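March, 4:10 pm. Parts bins, continued.

Nighat wants a verdict on the Grotwood liner before we order more. I still don't see the case for it. The flyer says the coating is good for 4000 cycles, but it doesn't say cycles of what. Bin 124 had the liner in for most of last month and came out looking much like the bins that never had one. Maybe slightly better in the corners. I wouldn't bet money on it.

Mengal's answer when I called was that we must have put it in wrong. We followed their sheet. The sheet has 4 steps and two of them are "press firmly."

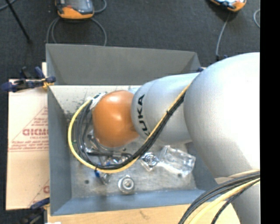 Bare metal is what I'd stay with for now. People complain about how it looks, and looks are a poor reason to spend. The floor of the bin is scratched and dull, with lighter worn patches, and that is all I can hold against it. Nighat thinks the wear will spread. Could be, but one look won't settle that, so I'm not writing it down as a finding. The sloped sides are worth keeping whatever we buy. The flat-sided Bastum tray we tried in the other room let small stuff collect in the corners, and I had to dig it out with a ruler.

To do:
– weigh the old liner, compare with the new one still in its bag
– ask Nuvari for a plain replacement floor, no coating, and a price in writing
– find the sheet for bin 1032, which somebody filed under lids

Nighat Afridi has the liner samples on her shelf. Please don't cut any more strips off the gray one, I need it whole for the weighing.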